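April, 9:40 pm, shared shop

Bag night! Both arms are back on the Hevirley bench and the new fingertips from Grusham are screwed down. I spent the first hour on the wrist offsets and ended up with 2670 as the home count on the left side, which finally stops the elbow from drifting when it parks. Wrote it on the tape by the power switch too.

Then on to the fun part, zipper bags with fruit. One arm minds the bag, the other comes in from above for the slider. Clear film is a pain for the depth camera, so I'm steering by the blue track and I love how well it stands out.

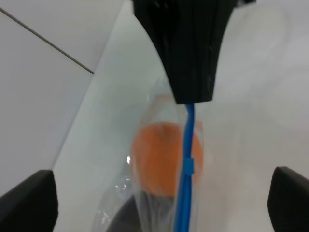
Wrist cam, top gripper at the bag, fruit inside, blue slider partway down the track.

Grip force is at 2 for film, 3 for the slider - don't swap those, the film creases badly at 3. The Kematura driver still drops a packet when both wrists turn at once. Dervishi cable might cure it, one is on order.

Next: same bag, lamp off, slower approach. Can't wait.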